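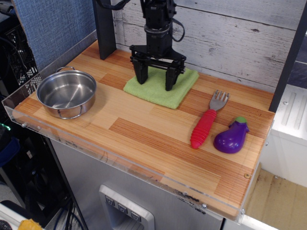

Humphreys objetó que doblar el paño en la cocina y tenderlo después no son la misma tarea, y que el diario de Arroyo las mezclaba. Tiene razón en parte. Recodificamos.

Figura 3. Paño verde doblado y olla pequeña sobre tablero de madera.

4.2 Tiempo doméstico no declarado

Muestra final: 1.812 entradas de diario, 391 hogares (Arroyo y Bakent). Las tareas breves, menos de cinco minutos, casi nunca se anotan en el momento; aparecen por la noche, de memoria, y mal. En Bakent el desfase es mayor. Phromma lo atribuye al formato del cuadernillo, nosotros mas bien al turno de tarde. Pendiente: repetir con la plantilla de marzo. Secar y doblar quedan ahora en codigos separados, lo cual deja 411 entradas sin asignar (ver anexo B).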